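Workshop Chat > Builds and Projects > Humanoid build, picking parts out of a bin
Page 1 of 1

fenland_pete
14 October 2025

Right, time I posted an update on this instead of lurking in everyone else's threads. Those of you who followed the last one will remember I was stuck on the shoulders. Shoulders are done! Well, done enough. I've moved on to the bit I was looking forward to, which is getting it to take things out of a bin and hand them over, and it has been eating my evenings since August.

Quick recap for anyone new. It's a two-armed humanoid, built in our shared workshop in Ladenthorpe, mostly by me with a lot of help from Piroska Borbély on the wiring and whoever is in on the night for lifting. The arm kit is the Skadura one, second-hand, and the hands are a separate pair I've rebuilt more times than I'd like to admit. There's a camera up at the head looking down past the arms, and everything it decides to do, it decides from that one view.

The task is dead simple on paper. Bin on the floor, three black moulded covers in it side by side, pick one up by the edge, lift, don't drop it. I wanted something shiny and awkward because matt foam blocks were too easy and I was getting smug.

First week was all about where the bin goes. Too close and the elbows have nowhere to go. Too far and the arm is nearly straight by the time the fingers get there, and then any little wobble at the shoulder turns into a great big wobble at the fingertip. I ended up with it out ahead on the carpet, next to the yellow cabinet, and reaching with the right arm only. The left one just hangs about with its hand open. 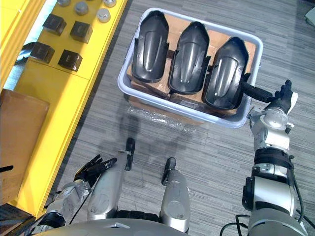
So my approach at the moment is one finger first. It puts a single long finger on the part, feels for contact, and only then brings the others round to close. If I let the whole hand come in at once it shoves the part sideways before it has hold of anything, and once it's shifted the position from the camera is out of date and you're grabbing at where it used to be.

Trouble is the contact sensing. I'm reading motor current on the finger joints and calling it a touch when it goes over a threshold. Threshold is at 253 on my scale (raw units, don't ask me what in newtons). Any lower and it thinks its own cable drag is a touch. Any higher and it's pushing quite hard by the time it notices. Out of the last 30 tries I got 12 clean lifts, which I was chuffed with for a day and then less chuffed with.

Anyone been down this road? Mostly after ideas on the touch bit, but happy to be told the whole plan is daft.

----------

gutcombe_gill

Lovely to see this moving again Pete, I'd wondered if the shoulders had finished you off.

Not daft. I do like the one finger first idea. But I'd say your threshold problem is really a cable problem. If cable drag is big enough to look like a touch then you've got a noisy arm, and no number you pick is going to be right in every pose. I had the same with mine (much smaller, bench top, one arm) and I spent weeks fiddling with the number when I should have spent one evening with some spiral wrap.

How much slack have you got low down on the arm?

Raymonde

----------

fenland_pete

Too much, is the answer. There are loops round the lower section because I made the looms up before I'd settled on where the elbow stops would be, and I was scared of them going tight at full reach. So they flop about. Piroska has been telling me this since the summer and I've been pretending I couldn't hear over the compressor.

----------

torque_wench

I'm going to disagree with both of you, sorry. Tidy the cables by all means but motor current at the finger is a rubbish touch signal whatever you do. You've got a gearbox in the way. By the time a light push at the tip gets back through that to the motor it's half friction. You're measuring how grumpy the gearbox is.

Stick a proper pad on the fingertip. Even a cheap squashy resistive one would beat it.

----------

gutcombe_gill

Cheap squashy ones drift though. Mine read differently in the morning before the heating came on. And then there are two more wires down every finger, on a hand where he's already got too many wires.

----------

torque_wench

Then zero it just before each reach. Takes no time. Everything drifts.

----------

Marrowfat

Can I ask a beginner question, why is the camera not enough? If it can see the finger and it can see the part, surely it can see when they touch?

----------

fenland_pete

Not a silly question at all, I thought the same at first! Two things. From up at the head you're looking down on it, so the finger covers up the very spot you care about. You can see it's over the part but you can't tell if it's on it or a few millimetres above. And these covers are glossy black, so the camera gets little white highlights off them that slide along the surface when your viewpoint moves even slightly. My edge finding kept latching on to a highlight and deciding that was the ridge. I've got it ignoring the very bright pixels now and it's a good deal better, but I wouldn't trust it for the last bit of the reach.

----------

Marrowfat

Ah ok, that makes sense. Could you not dust them with something? Chalk spray?

----------

fenland_pete

I could, and I might for testing, but it feels like cheating. Whole point was to have it cope with them as they are.

----------

old_sipos

Sipos here, I'm at the workshop most evenings so I've watched a fair few of these attempts in person. One thing Pete hasn't said. The parts are sitting on top of cardboard dividers and packing. Cardboard gives. So when the finger presses down to find contact, the part goes down with it a bit, the current doesn't climb the way it would on something solid, and the finger keeps going.

I reckon half the failures are that. Put a sheet of ply under them and run another 30 before you buy any sensors.

----------

torque_wench

Oh well that changes things a bit. Yes, do that first. I stand by the gearbox though.

----------

fenland_pete

I hadn't properly thought about the cardboard. I've been so fixed on the hand that I treated the bin as if it were a lump of concrete. It would explain why the one nearest the corner behaves differently from the middle one, I'd put that down to arm angle.

I don't want to change it for good (same reasoning as the chalk spray) but as a test it's ten minutes' work, so I've no excuse.

----------

gutcombe_gill

And move your plastic wrap while you're down there! It's half tucked under the front of the bin. If the bin can slide even slightly when the finger leans on the edge, that's another thing giving way.

----------

fenland_pete

Yes mum.

Fair point though. I'll stick the bin down with carpet tape as well. So the list is tape, ply, cables, in that order, and one change at a time or I won't know which one did it.

----------

nightshift_dan

Bit of a different tack. What speed are you closing at? I had my gripper set to 400 on the controller, which was what the previous owner had left it on, and it flung things. Dropped it to a quarter of that for the last stretch and most of my "sensing" problems went away because it had time to react. Could be you're reading the current perfectly well and just getting there too fast to do anything with it.

----------

fenland_pete

Ha, I've got mine on 400 too, must be the number everyone starts with. It does slow down near the part but looking at the code I slow the arm and not the fingers. That is a very embarrassing sentence to type.

----------

torque_wench

We've all done it. I'd still fit a pad.

----------

gutcombe_gill

Of course you would :)

Pete, what's the plan for the left hand? Seems a shame to have it sat there.

----------

fenland_pete

Plan is for the left to steady the bin, or take the part off the right and pass it over. Not until the right can do its own job more often than not. When I had both moving at once they clonked into each other and I lost a fingertip cover somewhere under the bench.

Off to find the carpet tape. Will post numbers once I've done the next 30.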